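Terton Robotics Elective
Handout for Unit 4: What a success rate is worth
Instructor: Upendo Mollel
2026-03-02

Read this before lab. Bring your run logs, and bring them even if they embarrass you.

Where we are

Last unit each team trained an arm policy in the Prisau kitchen simulator and turned in one number. Most of the numbers were high. I don't believe most of them, and by the end of this unit I hope you won't either. I'm not accusing anyone of cheating. A success rate is easy to make by accident. You pick a task, you write a check that decides whether the task was done, you run the thing a bunch of times, and out comes a percentage that looks like a fact.

We'll spend this unit taking those percentages apart. If yours survives, good. You can then put it on your project poster with a straight face.

The task and its success check

The lab task is called "croissant to stove." The instruction the policy receives is: move the croissant from the plate to the front burner. The simulator gives it camera views and joint positions. Your policy sends back arm motions and a gripper command. An episode ends when the check passes or when time runs out.

The check in the starter code, which nearly all of you left alone, asks a single question: is the center of the croissant inside the burner's circle, measured flat across the counter? Height is ignored. So is whether the gripper has let go. Think about what can pass that check. An arm that carries the pastry over the burner and hangs there forever will pass. So will one that drops it from way up, or shoves it across the glass without ever picking it up.

Look at the stills below with the check in mind, and write down for each one what you'd need to know before calling it a success or a failure.

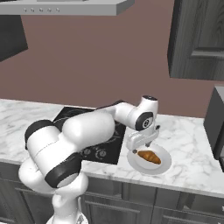
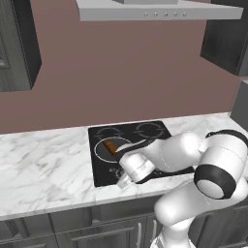
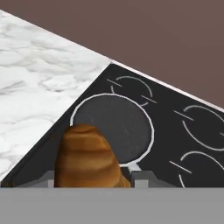
Croissant-to-stove task in simulation. First: gripper above the plate. Second: arm over the cooktop, food item within the front-left burner ring. Third: close view, croissant between the gripper fingers.

The third still is the one that bothers me. The fingers have the croissant and a big burner is right behind it. From that angle I can't tell you how high the croissant is, and a person scoring by eye would be tempted to say "close enough." A view from near the gripper is good for judging a grasp and poor for judging a placement. If you score by hand, decide which view counts before you start, and stick with it.

The second has its own problem. The food is in the ring and the hand is right next to it. Was it released? Is the arm coming or going? One still won't settle it. You need the gripper command from the log and the few steps on either side.

What the simulator gives away for free

Look at the croissant. It's the same croissant every time unless you changed it. Same with the marble, the cabinets, the light. Nothing in there sheds crumbs. I have tried to pick up a real croissant with a parallel gripper, and what I got was a handful of flakes and a flat spot. The starter scene models the pastry as one rigid piece with generous friction, so a bad grasp often holds when it shouldn't.

I'm not against simulators. You couldn't do this course without one, and you can't burn your fingers on it. But when your poster says "our robot can put food on a stove," I will cross out "can" and ask you to try again.

How many runs is enough?

Kinyua's team reported results over 20 episodes. That's the default in the script, and I suspect that's the whole story of why it was chosen. With 20 episodes, one lucky slide across the glass moves your rate by five points. Two teams that differ by one or two episodes haven't shown a difference at all.

At 400 episodes the same lucky slide moves you a quarter of a point. It also takes much longer to run, and it fixes only one of your problems. A broken check run 400 times gives you a very steady wrong answer.

There's also the matter of the seed. If you tuned your policy while watching the same starting positions you later tested on, you measured memory. Several logs I opened had the training seed sitting right there in the test command. Check yours.

Lab work

Part 1. Rerun your existing policy with no changes at all, using 24 fresh seeds. Record the starter check's verdict for each.

Part 2. Watch the recordings of those same episodes and score them by hand. Two people score separately and don't compare until both are done. Where you disagree, keep the disagreement in the table. I want to see it.

Part 3. Rewrite the check. At minimum it should require that the croissant is resting on the glass, that the gripper is open, and that both stay true for 2 seconds. You may add conditions, but write each one in a plain sentence before you write the code.

Part 4. Run the new check over the saved episodes. Don't retrain. I know you'll want to.

What to hand in

One page. The old rate, the hand-scored rate, the new rate, and a paragraph on where they part ways. Attach the log from one episode the old check passed and you would not. If you truly can't find one, tell me how hard you looked.

A lower number than last time will not cost you points. A number with no account of how it was measured will.

Posters for the Prukville showcase aren't due until July, so there is time to redo your figures. The draft text you already sent me goes back to you in lab with my marks on it.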